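Teaching with a pair of grippers, month two

I have been putting off this post because every time I sit down to write it, I end up going back to the bench for one more run. That should tell you how much fun I'm having!

Quick catch-up if you missed the last one. Since May I've been recording demonstrations for a project we call Surnora. The idea is simple enough to explain at dinner: you pick up a pair of hand-held grippers, do a chore with them as if they were your own hands, and the recordings go into training a policy that a two-armed robot will later run. No robot in the room while you teach. You just stand at a table and do the job, again and again, with slightly different starts each time.

The first surprise was how bad I was at it. I have been picking things up my whole life, and then you give me two fingers per hand and no sense of touch and I turn into a toddler in mittens. My first evening gave us 9 usable demos. I went home with sore forearms and a lot of respect for anyone who has ever run an arm by remote control for a living.

The current task family is small storage containers on a table. Approach, line up, close on the rim or the side, move, let go, back off. What I've learned is that the approach matters far more than the grab. If you come in open and square to the box, the closing part more or less takes care of itself. If you come in crooked you spend the next several seconds wiggling, and all of that wiggling goes into the data. The policy learns to wiggle. Ask me how I know.

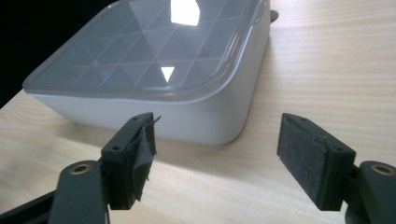 Fingers wide open, container still ahead. The left pad has seen better days.

Pads deserve a section of their own. We stick gray felt on the inside faces of the fingers, and it makes a big difference to how the thing feels in use. Bare plastic on smooth plastic is a skating rink. With felt you can squeeze a little less and move a little faster, and I find I relax, which shows up in the recordings as smoother paths. The downside is that felt frays and peels, and a flap that sticks up changes what the wrist view sees between the fingers. Is that good variety or bad noise? I go back and forth. Right now my rule is to note pad condition in the session log and swap them when a flap starts to catch on things.

Clear lids are my other favorite headache. Under bright light they throw glare right where you'd like to see an edge, and the glare moves when you move. I used to shift the box until the reflection went away. I've stopped doing that! The robot won't get to pick its lighting, so I leave the shine in and let it show up in all sorts of places.

Some numbers, for those who asked. We passed 1793 demos this month, counting only the ones that survived review. A good session for me is 21 keepers before my shoulders start to complain. After that my elbows drop, my starts get lazy, and I would be better off making tea.

The two-handed work is where I get really excited. One gripper is a tool, but with 2 of them you have to make decisions you normally never notice. Which side goes first? Does the second hand wait out at the side or hover close? I tried to write down my own habits and found I had none, I did it differently every time. So now I pick a pattern before the session and stick to it - left leads for one batch, right leads for the next - and the replays look so much calmer. 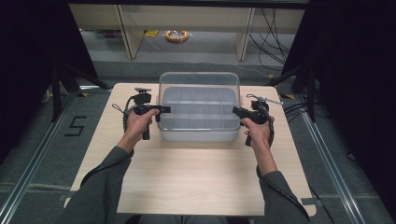

Reuter wrote in after the last post to say that switching the leading hand between batches sounds like asking for trouble, and that a policy trained on both might freeze halfway between them. At Daltirside they kept one hand in charge for the whole set and only mixed things up once the basic version ran well.

It's a fair point, and I've been chewing on it all week. My hunch is that the starting position of the box gives enough of a hint about which hand should go, as long as I'm consistent: box to the left, left leads. But I wasn't strict about that in the early batches, so there's a pile of older demos where the choice looks like a coin flip. I'm going to train once with those in and once with them out and see what changes.

If you're trying this at home, my small pieces of advice so far: keep the cables long enough that you forget them, hold still for a beat at the start and the end of each demo, and throw away the ones you feel bad about on the same day. By the next morning you'll talk yourself into keeping them.

Next up is the Jenness task list, which has lids coming off and going back on. I've tried it a few times after hours and my success rate is embarrassing. I can't wait to get properly started on it.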